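Colorfastness Notes: Dye Transfer from Clothing to Upholstery

Complaints about color transfer onto light furniture fabric rose again this quarter, and most of them involve red or indigo.
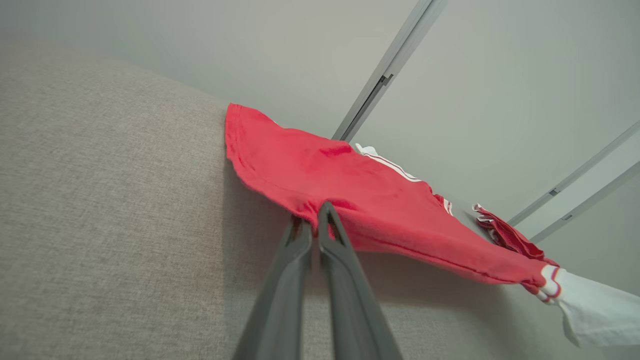

Dye transfer, also called crocking, is the movement of loose colorant from one textile to another by rubbing. It is a separate problem from bleeding, where water carries the dye. A garment can pass a wash test and still mark a chair, and the two results should be reported separately.

Leif Lund at Metwally has finished a set of rub tests on 48 fabric pairings. Each pairing was run dry, then repeated with the test cloth dampened. Damp results were worse in nearly all cases. Deep reds on cotton lost the most color when the final rinse had been shortened. Polyester dyed at full temperature gave little trouble in either condition.

The upholstery side matters as well. Open weaves hold particles between the yarns – vacuuming removes part of this, wiping tends to push it deeper. Stain-repellent finishes slow the uptake of liquids but had no clear effect on dry rubbing. Lund's samples included 4 such finishes, all applied at the supplier's stated rate.

Jovita Manríquez has revised the care sheet to match. The new wording asks owners to wash dark or saturated garments twice before regular contact with pale fabric, and to blot fresh marks with a white cloth and cool water. Solvent cleaners are now listed only for trained staff. The old advice to use diluted bleach on beige covers has been removed.

Members who stock the Zurnalar range should note that reference swatch 428 has been withdrawn for uneven shade. Its replacement, 1016, is cut from a single dye lot and ships with the March mailing. Results recorded against the old swatch remain valid for dry rubbing – damp results should be run again.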